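Flallgate Rooms refurbishment
Progress report to the Mallitz Fund
18 October 2019

Dear all,

It is a pleasure to be writing with mostly good news this time, and thank you again for being so patient over the summer when we had rather little to show you. Since our last report in August the back room has come on a great deal, and people who knew it in its old state keep stopping in the doorway to have a look round.

The biggest change is at the sink end. You may remember that the old basin leaked into the cupboard below and that we had been filling the kettle down the corridor for longer than I care to admit. The new white sink counter went in during the second week of works, with a silver tap set against the wall, and the plumbing came to 700 pounds, which was within the figure we gave you. We did have to wait 14 days for a part from Sarnia – a small thing, but it held up the tiling as well. 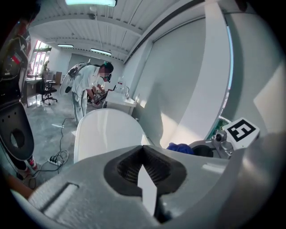 The desk side has been simpler. We kept to the plan of white tops on dark supports, so that the room feels lighter, and bought black office chairs on casters that can be pushed out of the way when the floor is wanted for something else. Four of the chairs came second-hand from Ong and we are very pleased with them, though one needed a new gas lift before it would stay up.

We have also begun a short cleaning rota, covering the counter, the tap and the desk tops at the end of each day. It is pinned up by the door and so far it is being kept to rather well, apart from one week when the cloths all went home to be washed and did not come back until the week after.

Still to do: the shelf over the desks, a second coat of paint in the corridor, and a proper home for the cleaning bottles, which do tend to gather beside the tap. We have 208 pounds left in the fittings line and would like, with your agreement, to put it towards the shelf and its brackets. If you would rather it went to the paint, do please say so and we will gladly change things round.

With warm thanks from everyone at Flallgate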